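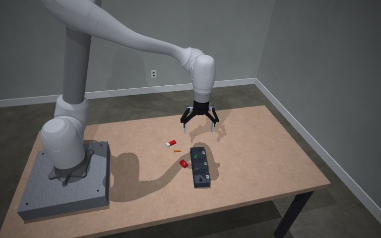 March 5, 2022

Quick one, tea going cold. Spent the evening on the sim cell for Stollden, mostly the gripper. Fingers were closing a hair off centre and I'd been blaming the Premska driver for it. Wrong file! The tool offset was still set for the old flange. 8 mm. Embarrasing.

Fixed that, then re-zeroed the wrist and left the fingers wide as the start pose. Box and the little red cube stay where they are for now, pale fingertips too. Friction on those is next, think its too low.

Running 400 resets overnight, will do 3000 if it doesn't fall over. Log is up to 477 warnings, all the same one. Bed.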